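Speaker notes: Supply desk automation at Lelance

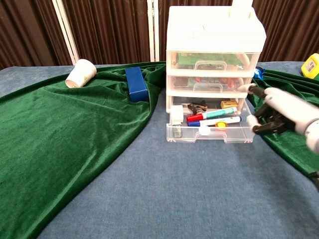
Slide 1. Robot hand at the bottom drawer, markers and binder clip inside.

Start with the old job. Rigoberto Becerra's team filled 200 supply requests a week by hand.

Now they check the robot's picks and restock. Two people moved to repairs. No layoffs, say it early.

Complaint from Lăcrămioara Iordache: restocking takes longer. Show the 12-minute figure.

Pause for questions, then Vurus.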